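Sim-to-real gap on cloth: does randomising the background matter?

hlewis_penry
Posted in Methods and Results, April

We have been trying to repeat the main result from the Fillent write-up, where a grasping policy is trained only on rendered views and then run on the arm without tuning. Their claim is that randomising the background (floor, furniture, walls) accounts for most of the transfer. Ours does not behave like that. With 1000 simulated episodes and the full background set we get good grasps on rigid objects and poor ones on anything touching cloth. Changing the number of backgrounds from 10 to 324 made no difference I could separate from seed noise.

Has anyone else run the ablation with cloth in the workspace?

Hefin Lewis

gridlock
Which contact model? If you are on the default one your cloth is a stiff sheet with folds painted on, and no number of backgrounds will help.

hlewis_penry
Default, with damping raised. The folds are geometry, not texture. I agree the stiffness is wrong, but the policy fails before contact. It stops short or drifts sideways on approach, so I am looking at perception first.

nsaxena
We ran something close to this in Hikness last year. Two points.

First, the Fillent ablation removes all backgrounds at once and compares against all of them present. That tells you a plain grey void is bad. It does not tell you that variety is what helps. A single textured room got us most of the gain.

Second, check the near field. The wrist and fingers take up the same part of the view in every episode, so the network learns them very well, including whatever is wrong with them.

Narendra Saxena

tollgate_7
Disagree on the first point. A single room worked for you because your lab looks like your single room. Try it in a different building.

nsaxena
We did, in one. The drop was small. I accept that one building is weak evidence.

gridlock
One building is an anecdote.

hlewis_penry
Going back to the near field, since that part can be tested. I pulled a rendered view from the set that gives us the most trouble.
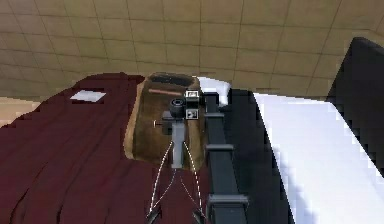
Approach error in our runs follows edge contrast near the target much more closely than it follows anything in the background. I split 600 validation episodes by local contrast and the low group holds nearly all of the sideways drift. The tray against the maroon cloth is a moderate case, brown on dark red. The small white card lying on the same cloth is the opposite, and if the drift were caused by the floor tiles or the rest of the room, I would expect a target placed there to suffer equally. It does not. The thin white lines fanning out from the gripper also cross the cloth, and they are the strongest thin edges in that region, so I now suspect the network is reading them as part of the target outline.

tollgate_7
Mask the lines and rerun. Should take you an afternoon.

nsaxena
Mask them in training and at test, otherwise you are measuring the mask. I would also do the marker plates separately. We found the policy using ours as a pose cue in Nirkero, and it fell over when the plates were moved on the real arm.

gridlock
I still say contact model. Perception drift on approach and bad cloth can both be true.

hlewis_penry
They can. I will run lines masked, plates masked, and both, with the same seeds, and leave the contact settings alone for now so that only one thing changes. Config will go in the Penry folder.

tollgate_7
Post the failures as well please, not only the means.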